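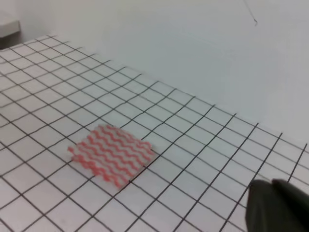 Striped cloth vs. my arm: fingers kept going, no stop
Forum: Hobby and Small Lab Arms > Faults and Safety

feven_n
Hi all! Long post, but this one has been eating my evenings and I'm having way too much fun with it to let it go.

Setup is a Benedetti arm with the Valtis two-finger gripper and a small camera at the wrist, running Dririer for motion. The job is picking up a little white cloth with wavy coral-pink stripes off a white table with a black grid. It worked great for weeks. Then on Thursday night the arm came down for a pinch, reached the cloth, and kept going. I could hear the motors straining. No contact stop, no error, nothing on the screen. I hit the red button and the whole thing sagged about a finger's width before the brakes held.

Fingers look fine, one pad is a bit scuffed. Table has a dent. I have the contact limit at 300 and it has never missed before. Nothing changed except I updated Dririer.

Anyone seen this?

josphat_m
Nice project! It's the pattern. Waves on top of a grid is about the worst thing you could give a depth estimate. The matcher slides one stripe over and decides the cloth is lower than it is. Try a plain cloth.

feven_n
I wondered about that too! But I logged the estimated height on the last few runs and it wanders by a couple of millimeters at most. 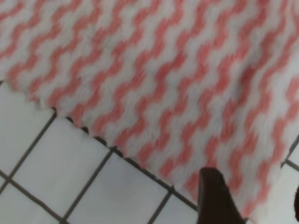
And a couple of millimeters should be harmless, that's the whole point of having a contact stop. If the target is too low, the fingers touch, the force climbs, the arm quits. I can live with a bad guess from the camera. What I can't live with is the arm leaning on the table like it wants to go through.

godfrey
Agree with Feven, and I'd go further. Please stop running it until you know. A dent in a table is a dent in a hand. Two questions: is your stop button wired into the 24 volt safety line or is it going through the PC? And where are your own hands when it picks?

feven_n
Wired into the safety line, I checked with a meter before I ever powered the arm. Hands... okay, I do reach in to straighten the cloth between picks. Fair point. I've stopped doing that.

josphat_m
I still say swap the cloth first. It's a two-minute test.

godfrey
It is, and it would tell her the camera is happier. It wouldn't tell her why the limit didn't trip. You'd be hiding the fault.

josphat_m
You'd be narrowing it down! If the target is never below the table, the limit never gets asked to do anything.

godfrey
Which is exactly my problem with it.

akash_t
Can I jump in before you two get going? Feven, look at the contact filter in the config, not the limit. After the update mine had gone from 200 to 2,000. That's milliseconds. The limit is fine, it's just averaging over two full seconds, so a fast descent is long finished before the average gets anywhere near 300.

feven_n
AKASH. Mine says 2,000. I have been staring at the line right above it for two days.

atif_mengal (moderator)
Great catch. Two things before anybody edits and runs. Back up the config, and do the first test at the slowest speed over a block of foam, with the button in your hand. Feven, would you post the results here when you have them? I'd like to pin this.

feven_n
Will do. Pasting straight from my notebook:
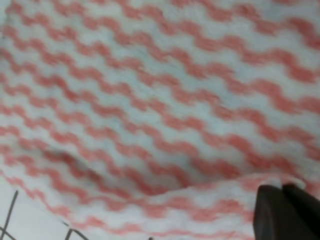
Kerum — Saturday, May 9, 2020

Filter back to 200. Foam block first, slowest speed, ten descents with the target set below the foam on purpose. Stopped on contact all ten times (I cheered at the first one, the neighbors must love me).

Then the cloth, same striped one, still slow. Target again set too low. Stopped every time. At normal speed it stops too, but it presses harder than I'd like before it does, so I've lowered the limit and will keep it there.

Sag on emergency stop is still there, same finger's width. That one is separate, I think.

godfrey
Lovely work. The sag is the brakes taking a moment to grab. Worth measuring with the arm stretched out, it'll be worse there.

josphat_m
Happy to be wrong about the cause. I'd still like to see the height numbers with a plain cloth, though!

feven_n
Ha, okay, I'll run it for you next week. Does anyone know if the update overwrites the filter value on every install or only the first time? I'm a little scared to click the button again.

akash_t
Every time on mine. I keep a copy of the file and compare after each update.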